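Sep 7, 2019

Everyone at work has gone over to the 30-day no-spend challenge, and I have my doubts. You skip takeout for a month, fine. Then November comes and you buy the coat anyway - plus the boots.

I tried it in spring and quit after 13 days. What I saved went straight to the dentist.
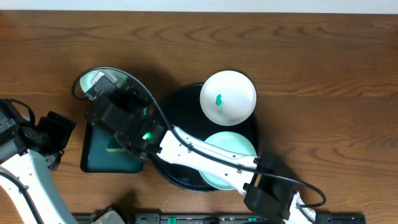

Latrice Begay wrote to me that I missed the point, and that her grocery bill has stayed lower for two years. Maybe so. I'd like to see the receipts before I sign up again.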